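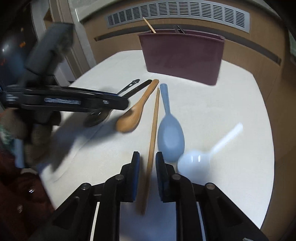

Die falsche Größe im Strommarkt: Warum die Debatte über Reservekraftwerke an der Netzebene vorbeigeht

Ein Kommentar von Pak-hei Hsu

Seit Januar wird im Land wieder über gesicherte Leistung gestritten. Die einen verlangen neue Gaskraftwerke, die anderen verweisen auf Speicher, und beide Seiten rechnen in Gigawatt, bezogen auf das gesamte Bundesgebiet. Diese Rechnung ist für die Jahreshöchstlast brauchbar. Für die Frage, ob in einem bestimmten Umspannwerk an einem Dienstag um 17:30 Uhr die Spannung gehalten werden kann, sagt sie wenig aus.

Ich vertrete die Auffassung, dass die Landespolitik sich mit der falschen Größe beschäftigt. Knapp ist in den meisten Verteilnetzen derzeit Anschlussleistung. Energie ist über das Jahr gesehen vorhanden, Erzeugungsleistung an den meisten Stunden des Jahres ebenfalls. Wer einen Betrieb erweitern, eine Ladestation für Lastwagen errichten oder einen Speicher ans Netz bringen will, scheitert selten am fehlenden Kraftwerk. Er scheitert am Transformator, am Schaltfeld oder an der Bearbeitungsdauer des Netzanschlussbegehrens.

Die Firma Stumard, ein mittelständischer Hersteller von Verbindungselementen, hat für die Umstellung eines Härteofens von Gas auf Strom zusätzliche Leistung beantragt. Es ging um 2 Megawatt in der Mittelspannung. Zwischen dem vollständigen Antrag und der ersten verbindlichen Auskunft lagen 122 Arbeitstage. Die Auskunft lautete, dass die Leistung am bestehenden Netzverknüpfungspunkt nicht bereitgestellt werden könne und dass ein alternativer Punkt in sechs Kilometern Entfernung zu prüfen sei. Eine Kostenschätzung für die Kabeltrasse war nicht beigefügt, eine Aussage zur Dauer der Prüfung auch nicht. Der Ofen läuft weiter mit Gas.

Man kann dem Netzbetreiber daraus nur begrenzt einen Vorwurf machen. Er prüft Anträge in der Reihenfolge des Eingangs und muss jedes Begehren so behandeln, als werde die beantragte Leistung dauerhaft und gleichzeitig in Anspruch genommen. Liegen für dasselbe Umspannwerk mehrere Anträge für Batteriespeicher vor, von denen erfahrungsgemäß ein erheblicher Teil nie gebaut wird, so blockieren diese Anträge rechnerisch die Kapazität für alle nachfolgenden. Das Ergebnis ist ein Netz, das auf dem Papier voll und im Betrieb zu großen Teilen unausgelastet ist.

Genau hier müsste die Diskussion ansetzen. Das Reihenfolgeprinzip stammt aus einer Zeit, in der Anschlussbegehren dieser Größe selten waren. Es ist einfach, es ist gerichtsfest, und es verteilt ein knappes Gut nach dem Datum des Poststempels. Für die Zuteilung von Frequenzen oder Start- und Landerechten käme kaum jemand auf den Gedanken, so zu verfahren, ohne die tatsächliche Nutzung zur Bedingung zu machen.

Drei Änderungen halte ich für umsetzbar, ohne dass dafür ein neues Marktdesign abgewartet werden müsste.

Die erste betrifft die Reservierung. Eine Anschlusszusage sollte verfallen, wenn definierte Projektfortschritte nicht nachgewiesen werden: gesicherte Fläche, Bauantrag, Bestellung der Schaltanlage. Dazu gehört eine Reservierungsgebühr, die bei Inbetriebnahme mit dem Baukostenzuschuss verrechnet wird. Sie muss hoch genug sein, dass es sich nicht lohnt, dasselbe Projekt an mehreren Standorten parallel anzumelden. Einzelne Netzbetreiber praktizieren Ähnliches bereits, allerdings nach jeweils eigenen Regeln. Für einen Projektierer, der in mehreren Netzgebieten tätig ist, bedeutet das ebenso viele Formulare und ebenso viele Auslegungen des Begriffs "Projektreife".

Die zweite betrifft flexible Anschlussverträge. Ein Betrieb, der seine Last in wenigen Stunden des Jahres absenken kann, belastet das Netz anders als einer, der das nicht kann. Der Projektierer Astanano hat für einen Gewerbepark ein Konzept vorgelegt, bei dem die Bezugsleistung in vorab definierten Zeitfenstern auf 50 Prozent begrenzt wird. Technisch verlangt das eine Fernwirkanbindung, eine Regelung am Übergabepunkt und einen überwachten Rückfallwert für den Fall, dass die Kommunikation ausfällt. Nichts davon ist neu. Offen war über Monate allein, wer haftet, wenn der Rückfallwert nicht eingehalten wird und ein Betriebsmittel im vorgelagerten Netz auslöst. Solche Fragen gehören in einen Mustervertrag und nicht in Einzelverhandlungen zwischen einer Rechtsabteilung mit zwei Personen und einer mit zwanzig.

Die dritte betrifft die Transparenz. Freie Kapazitäten je Umspannwerk sollten öffentlich einsehbar sein, mindestens monatlich aktualisiert und getrennt nach Bezug und Einspeisung. Gegen diese Forderung wird der Schutz kritischer Infrastruktur angeführt. Das Argument verdient eine ernsthafte Prüfung, trägt aber nur für einen Teil der Daten. Der Standort eines Umspannwerks ist auf jedem Luftbild erkennbar. Schutzbedürftig sind Schaltzustände, Schutzkonzepte und Versorgungswege einzelner Kunden. Die Angabe, dass an einem Standort noch acht Megawatt Bezug möglich sind, gehört nicht dazu.

Der naheliegende Einwand lautet, dass all dies kein einziges Kilowatt zusätzlicher Leistung schafft. Das trifft zu. Der Ausbau der Netze bleibt notwendig, und wer behauptet, er lasse sich durch Digitalisierung ersetzen, hat vermutlich noch keinen Lastfluss für eine Winterwoche gerechnet. Die Lieferzeiten für Hochspannungstransformatoren lassen sich durch eine Landesverordnung allerdings nicht verkürzen. Die Regeln für die Vergabe der vorhandenen Kapazität lassen sich ändern, sofern der Wille dazu besteht und der Bund mitzieht.

Ein zweiter Einwand kommt aus den Stadtwerken, und er wiegt schwerer. Kleine Netzbetreiber haben weder das Personal noch die Messtechnik, um flexible Verträge zu überwachen. In der Niederspannung ist der tatsächliche Belastungszustand vielerorts unbekannt; man behilft sich mit Schleppzeigern, die einmal im Jahr abgelesen werden. Wer solchen Unternehmen zusätzliche Pflichten auferlegt, muss auch sagen, wie die Kosten in der Erlösobergrenze anerkannt werden. Bisher wird die Investition in Kupfer regulatorisch besser behandelt als die in Betriebsführung. Ein Stadtwerk, das ein Kabel verlegt, verzinst sein Eigenkapital. Ein Stadtwerk, das eine Ingenieurin einstellt, um dieses Kabel zu vermeiden, hat zunächst nur höhere Personalkosten. Dass unter diesen Bedingungen bevorzugt gegraben wird, ist kaufmännisch folgerichtig.

Auf der Seite der Gerätehersteller gibt es ebenfalls Nachholbedarf. Die Anlagenregler von Butt und Stodex, beide in der hiesigen Industrie verbreitet, erfüllen die technischen Anschlussbedingungen, verwenden für die Vorgabe der Wirkleistungsgrenze jedoch unterschiedliche Datenmodelle. Wer beide in einer Kundenanlage kombiniert, bezahlt einen Integrator für die Übersetzung und bei jeder Änderung der Firmware ein weiteres Mal. Eine verbindliche Schnittstelle mit Konformitätsprüfung würde diesen Aufwand beseitigen. Die Normungsgremien arbeiten daran in dem Tempo, in dem Normungsgremien arbeiten.

Zurück zu den Kraftwerken. Ich bestreite nicht, dass gesicherte Leistung gebraucht wird, auch im Süden, auch für mehrtägige Phasen mit wenig Wind und wenig Sonne. Über Menge und Standort lässt sich mit Gründen streiten. Auffällig ist das Verhältnis der Aufmerksamkeit. Für eine Anlage, deren Ausschreibungsbedingungen noch unklar sind, finden sich in jeder Plenardebatte mehrere Redner. Zur Bearbeitungsdauer von Anschlussbegehren gab es in derselben Zeit, soweit ich die Protokolle durchgesehen habe, eine Kleine Anfrage und eine Antwort, die im Wesentlichen auf die Zuständigkeit des Bundes verweist.

Diese Zuständigkeit besteht. Sie hindert das Land aber nicht, im Bundesrat eine Initiative zur Reservierung einzubringen, die ihm unterstehenden Regulierungsaufgaben entsprechend wahrzunehmen und Genehmigungen für Umspannwerke mit derselben Priorität zu behandeln wie Genehmigungen für Windparks - dort hat die Einrichtung fester Ansprechpartner die Verfahren messbar verkürzt. Für Umspannwerke liegt die Zuständigkeit weiterhin bei mehreren Stellen, die ihre Stellungnahmen nacheinander einholen.

Stumard hat inzwischen einen zweiten Antrag gestellt, diesmal mit reduzierter Leistung und einer Abschaltmöglichkeit für die Abendspitze. Die Eingangsbestätigung liegt vor.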